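Projects > Itorum > Progress reports

We use cookies to remember your settings. Accept | Manage

Itorum mobile: progress report to the Dalero fund
5th March

This report covers the work since the November payment. The short version is that the game runs, people can play it, and I am less sure than I was that it should be free-to-play.

Where the build stands

The opening chapter in Durkport plays from start to finish on both of our test phones. Touch controls are in. Saving works, apart from one case where the player takes a call during a trade and loses whatever was in the pack. We have tried to fix that 3 times and I would not call it fixed now.

The market is the strongest part. Players can pick up goods, compare prices between stalls and haggle, and the baskets and jars finally have some surface to them instead of looking like brown putty. 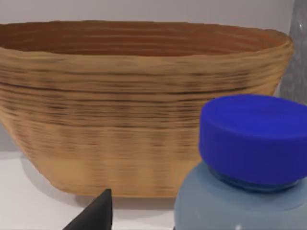
Closed test

We invited 2736 players from the old mailing list. The application promised that the list would give us "a ready audience." I wrote that line and I no longer believe it. Plenty of them never installed the build, and among those who did, a fair share stopped at the harbor gate, where the tutorial asks for six taps in a row before anything happens. We cut it to two. Whether that helps is a guess until the next test.

The people who got past the gate mostly liked the trading and mostly disliked the energy timer. The timer was in the design from the start, and the plan for making money leans on it. I don't have a good answer yet. Shortening the wait to 40 minutes pleased a few people and made the store look pointless.

Moges engine

The switch to Moges was supposed to save us time on lighting and loading. Loading is better. Lighting has cost us more hours than it saved, mainly indoors – the cookhouse level was rebuilt twice before its shadows stopped flickering on the older phone. The claim in our last report that the switch would "pay for itself by spring" should be treated as withdrawn. Indoor levels now load without a pause, but the small lettering on item labels still can't be read.

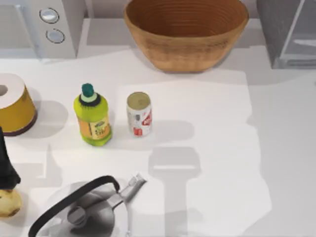 One tester wrote that the trading was good enough to pay for up front, and that the timer made the whole thing feel like a trick. Several others said much the same in fewer words. I would take this with some care, as people who say they will pay often don't, but it matches the doubts inside the team.

Next period

- Fix the lost-pack bug or remove trading during calls
- Run the second closed test with a paid version beside the free one
- Decide on the timer before any more store screens are drawn

We are not asking for more money at this stage. We are asking to move the launch decision until after the second test.

Contact | © Itorum project | Back to top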